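Belt conveyor (light duty)

A light-duty belt conveyor is a powered moving surface used to carry small goods over short distances, usually at bench height and usually indoors. It is one of the most common machines in packing rooms, parts stores, bakeries and teaching workshops, and it is a lovely bit of engineering: a loop of fabric, two rollers, a motor and a frame, and with those few things a great deal of lifting and walking disappears from the working day.

The light-duty type is generally kept apart from the heavy troughed conveyors used in mining and grain handling. Those run on deep sets of angled idlers and may stretch for kilometres. The bench type runs flat, and its belt slides over a smooth bed or a row of small rollers.

Contents
1 Parts
2 Belt materials and colour
3 Bins and sorting
4 Layout
5 Care
6 Terms

Parts

The frame of a modern light-duty conveyor is very often made from aluminium extrusion, a long bar pushed through a shaped die so that grooves run its full length. The grooves are the clever bit! A nut dropped into one can be slid anywhere along the rail and tightened, so guides, sensors, brackets and legs can be moved without drilling a single hole. A conveyor built this way can be lengthened, narrowed or turned into something else entirely, and many are.

At each end of the loop is a roller. The one joined to the motor is the drive roller, or head roller, and it normally sits at the discharge end so that it pulls the loaded side of the belt. The other is the tail roller, which can be shifted a few millimetres by adjusting screws to set the tension. End housings cover the rollers and keep fingers, sleeves and string out of the nip, the narrow gap where belt and roller meet.

Legs may be fixed or adjustable. The Morkau pattern, a leg with a threaded foot and one angled brace, is popular in school workshops and copes happily with uneven concrete.

Belt materials and colour

Most light belts are a woven polyester fabric with a thin coating on top, commonly PVC or polyurethane. The weave gives strength along the length and the coating gives grip. Rubber is tougher but heavier, and is saved for rough or sharp loads.

Green is the classic colour for general goods, and dark green in particular hides scuffs well while showing up pale parts very clearly. White and blue belts are widely used around food. Blue is handy there because so few foods are blue, and a torn scrap of belt is easy to spot. Black is usual where oil or carbon dust would stain anything else.

The surface may be smooth, matte, ribbed or patterned with small diamonds. Smooth belts wipe clean in moments. Patterned ones hold cartons on a slope but collect fluff with real dedication.

Bins and sorting

A conveyor is only half of a sorting station, and the other half is the row of bins beside it. Plastic totes are the favourite, being light, washable and stackable. Ribs moulded into the walls stiffen them, and a thickened rim gives a good hold for carrying. Placed end to end along the near rail, they form a long trough that a person can reach without stepping sideways.

Colour coding is common, though there is no single standard. The Clister catalogue of March 2016 grouped its totes by department, while Mansour bins were sold in one colour with clip-on label holders, so that a bin could change jobs as often as needed.

Small, solid parts such as blocks, spacers and bushings suit this arrangement beautifully. They don't tangle, they sit flat on the belt, and they can be dropped a short distance without harm.

Layout

Short conveyors are often set against a wall, with all work done from one side. This saves floor space and keeps cables out of walkways. The drawback is that the far rail becomes hard to reach, and it is wise to leave enough room for a hand and a cloth.

The Jamov bench conveyor, a model much loved by hobby builders, has a belt speed of 9 metres per minute, a pace that suits hand picking nicely. Its handbook gives a frame length of 548 centimetres with the extension fitted, and advises a full belt inspection every 1,000 running hours.

Care

Daily care is simple. The belt is wiped, the bins are emptied of dust, and the end housings are checked for loose screws. Soft creases may appear in a belt that has been stored folded, and many ease once it has been run under tension.

Tracking is the adjustment that keeps a belt centred. A belt that wanders will rub on the rail and fray along its edge. The screws at the tail are turned a quarter turn at a time, and the belt is allowed to run for several full loops before the next change.

Terms

Bed: the surface under the belt.
Nip: the gap where belt and roller meet.
Return side: the underside of the loop, running back to the tail.
Tote: a plastic bin with a rim made for carrying.
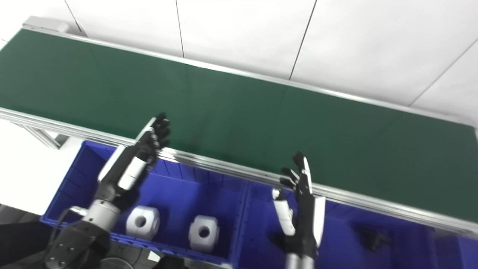 Which way should a belt be adjusted if it drifts to one side?
Tighten the tail roller slightly on the side the belt is drifting towards, then let it run for several loops and look again before making another turn.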